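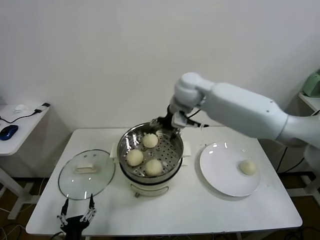
Saturday, 5:40 am

Up before the alarm again. Feet cold. Twenty minutes for this and then I have to go open.

Treadmills. Dreamed about them, which is pathetic. The belt on the one by the window slipped again last night with Mrs. K on it, not badly, she grabbed the rail and laughed but I did not laugh. Put the sign on it. So that's two down in the row and the New Year people are still coming, less than they were but still coming. February is supposed to be when it thins out. Hasn't yet. Good problem, Tuấn says. Easy for him to say, he teaches spin, all his stuff works.

Two quotes on the kitchen counter under the fruit. Willier want 3599 a machine, new, delivered, old ones hauled off. Obeidat want 3155, refurbished, and hauling is extra and the guy got vague when I asked how much extra. Vague like "we'll work something out on the day." I don't want to work something out on the day. I want a number. Called him back twice, voicemail both times. Third time his box was full.

The cheap one is tempting, I'm not going to pretend. But the last refurbished thing we bought was the cable tower and we all know how that went. Squeaked for a year. Members calling it the goose. Then the pulley.

Also the warranty. Willier is parts and labor, but the labor part ends way before the parts part, had to read it three times. Obeidat's is one paragraph and has a spelling mistake in it, "defecktive". I should talk.

Bank Monday. Or try to fix the two we've got and push the whole thing to summer? Fereshteh thinks fix. She did the books last night and texted me a row of numbers with no words, then one word: "fix." She's right about most things. She wasn't right about the smoothie fridge.

OK what else. Write it down so it stops going round.

The Cleltimau thing. Check-in software did its update on Thursday and now every member who has a family plan shows up as the first person on the plan. So a twelve year old kid walks in and the screen says DOUGLAS. All week. Desk has been doing it on paper, clipboard, pen on a string like it's the bank in 1985. Support says they are "aware." I've been aware too, hasn't helped any.

And the clipboard means I don't have real attendance for the week, so I can't tell if moving the noon stretch class to 12:15 did anything. It felt fuller. Felt. Fereshteh will want more than felt.

Locker keys. Ordered 80 of the new wristband kind, they came, wrong color, who cares, keeping them. Have to tell the desk the old ones still work til we run out of patience.

Knee is OK today. Did the stairs normal. Not going to run on it til Wednesday even if it feels good, writing that here so I can't lie to myself later.

Late. Keys, coffee, go. Call Mom at lunch, it's her thing with the eye doctor.

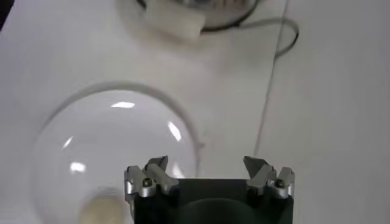
Same day, night, 9:15

Feet up finally. Wine in the mug, all the glasses in the dishwasher and I'm not unloading it.

OK so. Opened at six, three people already stood at the door stamping. Heat was on, thank god. Somebody had left the sauna timer on from last night, so that room was nice and toasty for no one. Need a sign. Need fewer signs actaully, the wall by the showers looks like an airport.

Tuấn Lương came in early for once and I made him listen to the treadmill with me. We stood there like two people at a doctor's office. He says it's the roller, not the belt. Says his uncle had the same one at the old place in Plindutby and it was the roller there too, and the part is cheap if you can find someone who'll sell you one and not the whole assembly. He got down on the floor with the flashlight on his phone. Grease on the good shirt. Then his 8:00 started and he taught it with the grease on.

So maybe fix. Fereshteh will be unbearable.

But then at 10:30 the Willier rep calls me, on a Saturday, very cheerful, and says if I take six they can talk about the price. I don't need six. Where would I put six. I said I'd think about it and then I did think about it, all through the toddler gym hour, which is no place to think. Measured the row with the tape after. If the rowers went along the back wall you could get them in. But then the rowers face the bathroom door. People don't want to row at a bathroom door. I wouldn't.

Said no more decisions today.

Obeidat still nothing.

Cleltimau fixed it!! Mostly. The kid is himself again. Now Douglas doesn't exist. Poor Douglas stood at the desk at noon with his bag and the screen said guest. I just waved him thru. Emailed them again, subject line in capitals, slightly regret it.

One cancelation, the couple who are moving, sweet about it, brought the wristbands back in an envelope. Two sign-ups. One of them asked right away what the freeze policy is, so we'll see how long that lasts.

Lunch was half a granola bar over the desk. Called Mom from the parking lot. Eyes are fine, new drops, she hates the drops. She asked when I'm coming and I said soon and she said soon like a question. Easter I think. Look at the rota before promising.

Fereshteh Yazdani has sent the spreadsheet, with words this time. It says if we fix both and they last to August, we can buy outright and skip the bank. If they don't last we've paid twice. She put the "if" in bold. I'll read the rest tomorow.

For Monday: roller part, ask Tuấn for the uncle's number. Bank, keep the appointment anyway. Mop heads. Noon class numbers when there are numbers. Rehang the mirror clip in studio B before it gets someone. Find out who has the tape measure, I had it at 11 and it's gone.

Knee a bit puffy. Ice. Bed.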